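# The Cap

Povilas Siliņa had driven the night bus to Zokley for two winters when the old man began to ride with him. He got on at the market, always on Thursday, and he sat behind the driver and did not speak. He paid with coins that were warm from his hand.

In January the snow came and the old man was the only passenger. After some 40 minutes he said, "My brother drove this road. Before the bridge."

"What was his name?" asked Povilas.

"Kvido. He wore a black cap, also in summer. Our mother was ashamed of it."

Povilas laughed, and then he was sorry, but the old man laughed too. They talked until the last stop. The old man was 80 and he was going to his brother's house, where the lamp was still left on for him by the neighbours.

The next week he did not come. Povilas waited at the market two minutes longer than was allowed, with the doors open and the cold coming in. On the seat behind him somebody had left a newspaper. He folded it and kept it beside him all the way to Zokley, and he drove slowly past the house to see if there was light. 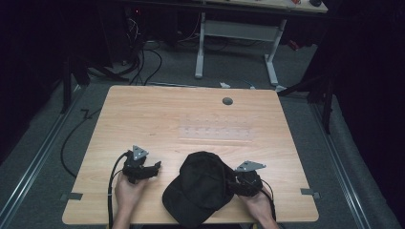
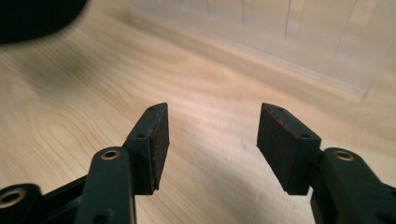 *First picture: a black cap on a table.*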